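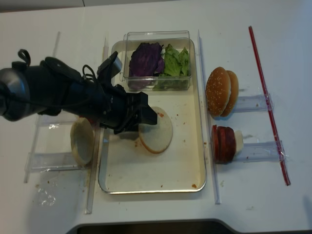 ## 4. Setting up a memorial page

By now you should have a Salura account and a confirmation email sitting in your inbox. If the email hasn't come, please look in the spam folder before you call us, and then do call us, as we would much sooner talk to you than have you fighting with a password in the middle of a hard week.

Most families finish this section in one sitting, but there is no need to. Everything you type is kept as a draft until you press **Publish**, and you can walk away from it, have some supper, and come back tomorrow.

### 4.1 Before you start

It helps to have these close by:

- the full name as the family wants it written, with any middle name, maiden name or nickname
- the dates and places of birth and death
- the list of relatives (more on that in 4.3)
- the time and address of the service, if it has been settled
- one portrait, scanned or taken on a phone

You can leave any of these out and add them later, apart from the name. The page can't be saved without a name.

### 4.2 Creating the page

1. Sign in and choose **New memorial** from the menu on the left.
2. Type the name in the **Display name** box. Whatever you type here is what visitors will see across the top, so if everyone in Cistdale knew her as Dede and hardly a soul knew her given name, put "Dede" in quotation marks between the first and last names. It looks fine and people will find her.
3. Enter the dates. If you only know the year of birth, tick **Year only** and leave the month and day alone.
4. Choose a web address. Salura will suggest one made from the name. You can change it now, but please see the caution just after this list.
5. Upload the portrait and drag the circle until it sits over the face the way you like it.
6. Press **Save draft**.

> **Caution:** The web address can't be changed once the page is published. If it is going to be printed on the service program, read it out loud to another person, letter by letter, before you send anything to the printer.

> **Note:** Accents and other marks in names are kept in the display name, but they are dropped from the web address. A page for Gaétan McIntyre will show his name correctly at the top, and the address will read gaetan-mcintyre.

### 4.3 Writing the notice

The notice is the main text of the page. You can write straight into the box or paste from another program. If you paste, use **Paste as plain text**, or you may bring along odd fonts and gaps that are a nuisance to clean up afterward.

There is a guided form as well, under **Help me write**. It asks for the relatives in groups, and then puts them into sentences for you:

1. Fill in **Survived by**, beginning with the spouse or partner. Use the small arrows to move people up and down.
2. For each child, add the partner's name in the second box. The form will put it in parentheses.
3. Fill in **Predeceased by** in the same way.
4. Press **Build text** and read the result slowly, all the way through.
5. Correct anything that sounds stiff. The text is yours once it has been built, and you may change every word of it.
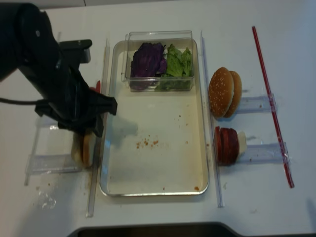

Please take your time over the relatives. A missed stepchild or a misspelled grandchild is the thing families write to us about more than any other, and it is much easier to catch before the link has gone out to all the cousins. We suggest that two people read the list separately, ideally from different sides of the family.

There is no limit on the length of the notice here. Newspapers do have limits, of course, and if you mean to send the same text to one, turn on **Show word count** at the bottom of the box. The sample notice that comes with your account, written for Elikem Odoi, runs to 259 words, and you may find it a handy length to measure against.

### 4.4 Choosing a theme

Two themes come with every page. **Inari** is pale and plain, with the portrait in the middle. **Nutsugah** is darker and has a wide band across the top where you can put a landscape, a garden, or whatever the person loved. You can switch between them as often as you please without losing any text - only the band picture is left out when you go from Nutsugah to Inari, and it comes back if you switch again.

### 4.5 Inviting family to help

1. Open **People** and press **Invite**.
2. Enter the person's email address.
3. Pick a role. A **Helper** can add photos and approve messages. An **Editor** can also change the notice.
4. Press **Send**.

The invitation is good for 7 days. After that it has to be sent again, with the **Resend** link beside the name.

> **Caution:** Editors can change anything in the notice, and their changes show on the page right away. We recommend no more than 2 editors on one page. When feelings are running high, a sentence can be changed back and forth quite a few times in an evening, and visitors will see every version.

### 4.6 Messages and shared memories

Visitors may leave a message without opening an account. New messages wait under **To review** until a helper or editor approves them. To let messages appear at once, open **Settings**, then **Messages**, and turn off **Review first**.

To remove a message that has already appeared, press the three dots beside it and choose **Hide**. The writer isn't told. Hidden messages are kept, and they can be brought back from the same menu if the family feels differently later on.

### 4.7 Publishing

1. Press **Preview** and look at the page on a phone as well as a computer, as most of your visitors will be on their phones.
2. Check the service time once more, including a.m. or p.m.
3. Press **Publish**.
4. Copy the link and share it by email or text.

If the service is moved, change the time under **Service details** and tick **Tell followers**. Everyone who has asked for updates will get a short email with the new time and address.

*Section last revised 26 Dec 2022 by Afia Aidoo and Ama Owusu.*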